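4 Setting up a pick station

Read this section before you unpack goods into a new Urna station. Allow one shift for the work.
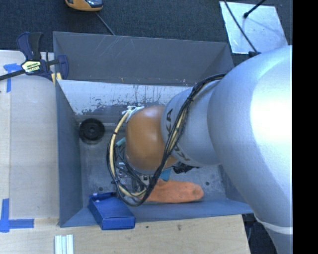
Fig. 4. Grey metal bin at a station, with the arm reaching in.

4.1 Choosing the position

1. Pick a level part of the floor. Check it with a spirit level in both directions.
2. Leave a clear walkway of 129 cm on the side where people will stand.
3. Keep the station away from doors that open to the outside. Draughts lift paper labels and blow dust into the stock.
4. Mark the corners of the station with floor tape.

Note: If the floor has a drain, move the station so that no foot stands on the cover.

4.2 Fitting the shelves

1. Stand the two side frames upright and ask a second person to hold them.
2. Hook the bottom shelf into place first, then the top shelf. The middle shelves go in last.
3. Push each shelf down until the clips click on both sides.
4. Fit the wall bracket. Use the long screws from bag 4 – the short ones are for the label rail.
5. Load the lowest shelf before any other.

CAUTION: Do not put more than 59 kg on one shelf. The limit for the whole unit is 235 kg, including bins and dividers.

CAUTION: Never climb on the shelves, even when they are empty.

4.3 Labelling

Labels are printed from Stistik, under Stock > Locations. Zaltov label rolls fit the printer supplied. Other rolls may jam if the core is too wide.

1. Wipe the rail with a dry cloth.
2. Print one label for each bin place and one spare for the station folder.
3. Slide the label in from the left until it reaches the stop.
4. Scan every label once. A short beep means the place has been saved. Two beeps mean the number is already in use somewhere else.

Note: Sites that use the Kiều label set should choose "Wide" in the print window. Accents are lost on the narrow setting.

4.4 First stock count

1. Fill the bins to no higher than the inside line.
2. Enter the amount for each place in Stistik and press Save – the page does not save by itself.
3. Ask someone who did not fill the bins to count again.
4. If the two counts differ, correct the entry before the station is opened for orders.

For moving a station that is already in use, see section 7.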